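Uma caixa para as canetas

Escrevo este texto em 25 de maio de 2021, depois de arrumar uma parte do escritório. Quando me mudei para Brosville, trouxe 4 caixas de papelão e prometi que as jogaria fora em setembro. Não joguei. Uma delas ficou sobre a mesa branca, com as abas rasgadas, porque eu a abri com as mãos e com pouca paciência.

Pensei em comprar um organizador da Stolletier, mas gosto do papelão. É leve, tem uma cor agradável e não faz barulho quando deixo cair uma coisa dentro. 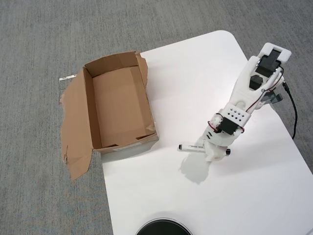
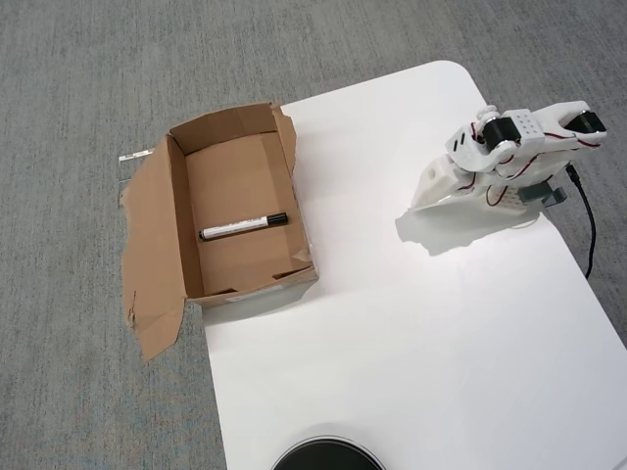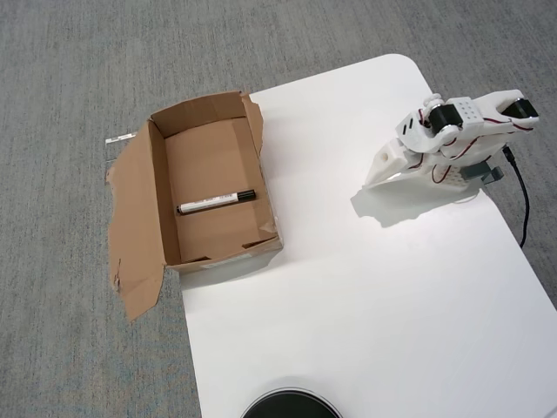 Minha ideia é cortar as bordas com uma faca bem afiada e depois passar fita de papel. Ainda não decidi se guardo a aba grande, a do lado esquerdo. Ela poderia servir de tampa, mas está muito irregular e talvez seja melhor fazer uma tampa nova com outra caixa.

Também quero separar o interior em 2 partes: uma para os marcadores, outra para os lápis e a régua. No meu país usamos a mesma palavra para caixa e gaveta, e por isso demorei a explicar na papelaria o que eu procurava. A moça foi muito gentil e me vendeu a fita certa.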